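Olarville host Ulletti in last home match of the season

Olarville go into Saturday's match against Ulletti needing a win to keep third place in the regional league. The visitors have won four of their last five and scored more tries away from home than any other side in the division.

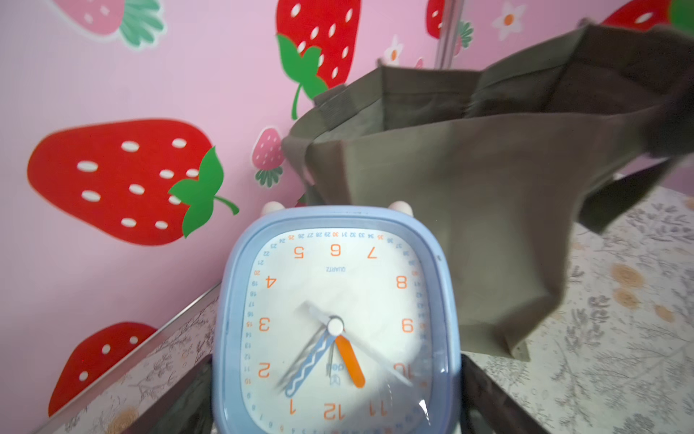
Rosine Millet
Rugby reporter

Sat 15 April

Olarville have lost their last two games, both away. They were beaten at Idex by a late penalty and then went down heavily at leaders Wang, where they had two players in the sin bin before half-time. Their home form has been better. They have not been beaten on their own ground since November, when Ulletti's neighbours Idex won there in heavy rain.

Fly-half Raed Matar has kicked 17 penalties in his last six matches and is the club's leading points scorer for a third year. He missed training on Tuesday with a tight calf but is expected to start. If he is not fit, Ro-un Oh will move across from full-back and take the kicks.
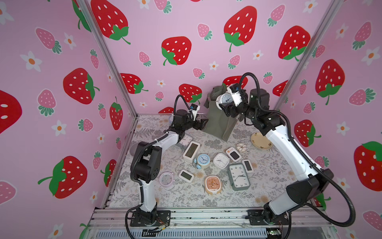 Ulletti have changed their captain for the trip. Ifeoma Ekwueme, their number eight, leads the side while Yi-an Baek serves the last week of a suspension. Baek's absence matters most at the line-out, where Ulletti lost five of their own throws last week. Ekwueme has made a point of good starts, as her team have let in early tries in three of their last four games. They could do with one of those alarm clocks, the white one held up high over the rest, going off at the first whistle. Once settled, they are hard to stop. They have scored in the final ten minutes of every away match this year.

The sides met in the autumn at Ulletti, when the home team won by 10 points after Olarville had led at the break. Olarville conceded three tries from driving mauls that day and have worked on little else in the forwards' sessions this week.

"We know what is coming," said Matar. "We gave away too many penalties in our own half last time and they kicked to the corner every time. If we keep our hands off the ball on the floor, we have a chance."

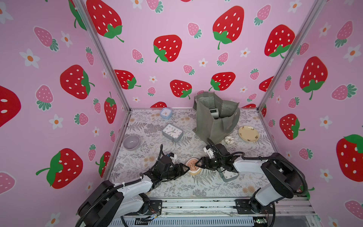

Oh, who scored twice in that match, has gone four games without a try. The coaches are not worried, and point to her work under the high ball at Wang. Two changes are likely in the pack, with both props doubtful after the defeat there. The bench will include a teenage hooker from the second team.

A crowd of more than 600 is expected. The best of the season so far was 821, for the derby with Idex. The car park behind the north stand is closed for resurfacing and supporters should use the one at the leisure centre. 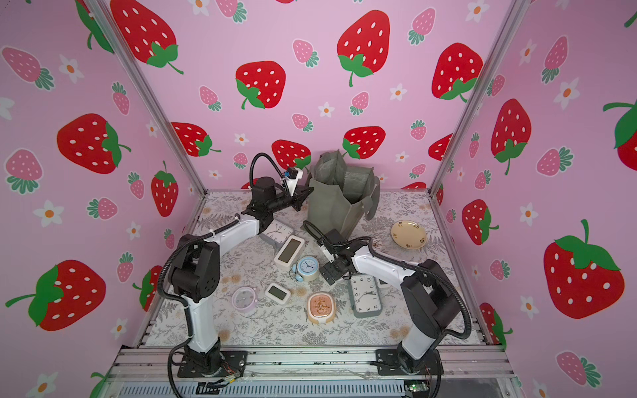
What does each side need from the match?

Olarville will be sure of third if they win, whatever happens elsewhere. A draw would leave them waiting for the result at Idex. Ulletti are fifth and must win to have any hope of a play-off place.

Kick-off is at 3pm. Tickets are on sale at the gate, and under-16s get in free with an adult.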